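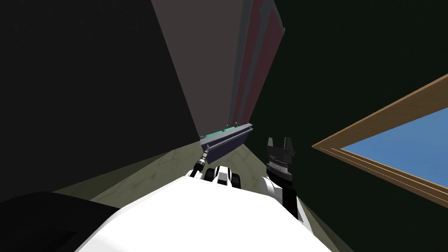 How Do You Teach a Robot to Open a Cabinet?

Hi! I'm Chidubem Nwachukwu, and I have a job that sounds made up. I teach robots to do chores. I work at a little lab called Skelton, and most days I get to school, I mean work, and spend the morning moving somebody else's arms.

The robot with the white body and the two arms lives inside a computer. We call it Zevholm. The room it works in is a computer room too, and so is the tall cabinet, with its big pale front and dark maroon side. In the view at the top you're looking out past the robot's own body, so the cabinet seems to lean over you like a skyscraper. One skinny dark finger is touching the left end of the gray rail at the bottom of the cabinet. The other arm is holding its gripper up in the air with its two stubby fingers apart.

Why not just tell it what to do?

Good question! Try this with a friend. Ask them to close their eyes and do exactly what you say, and then talk them through picking up a spoon. "Move your hand forward. No, less. Down a bit. Now squeeze - not yet!" It takes forever, and you usually end up laughing.

A robot has the same trouble, only worse. It doesn't know what "a bit" means. Somebody could type in numbers for every little bend of every joint, but then you move the spoon over by the width of your thumb and all those numbers are wrong.

So we show it instead.

Way 1: Hold its hand

When you were small, maybe a grown-up put their hand over yours and helped you write your name. You can do that with some real robots. You take hold of the arm and gently push it through the job while the robot keeps track of how its joints bend. People call this teaching by hand. I love it, but my shoulders don't (real robot arms can be heavy).

It won't work with Zevholm, of course. You can't grab an arm that's inside a computer!

Way 2: Drive it from far away

This is the one I do most. I hold 2 controllers, one in each hand, a lot like the ones for a video game. When I move my left hand, the robot's left arm moves. When I move my right hand, so does its right arm. I squeeze a trigger and the gripper closes. The long word for this is teleoperation, and "tele" just means "far away," same as in telephone.

My first try was in April and it was terrible. I kept thinking about one hand and forgetting the other, so one arm would be working nicely while its partner drifted off and bonked the wall. The wall was fine. I said sorry to it anyway.

What does the robot learn from it?

Each time I do the job from start to finish, the computer saves it. We call that one demonstration, or a "demo." It saves what the robot could see and how its arms moved, all matched up in time.

One demo isn't much use. For our cabinet job we've saved over 620, and I try to make them a bit different from each other. Sometimes the robot starts farther away, or the cabinet is turned a little. Then a learning program goes through the whole pile and looks for what goes with what: when the rail looks like this, the arm goes like that.

My messy demos cause trouble, by the way. If I wiggle before I grab, the robot may learn to wiggle before it grabs. For a while I always stopped and waited a second before touching the handle, and guess who started doing it too?

Try it at home

You need one friend, a blindfold and a plastic cup. Put the blindfold on your friend and stand behind them. Hold their wrists and guide them to pick up the cup and set it down somewhere else. Do that a few times from the same spot. Then let go and see if they can do it alone. Now move the cup over a little and try again - did they still find it?

Swap places after that. Being the robot is the fun part.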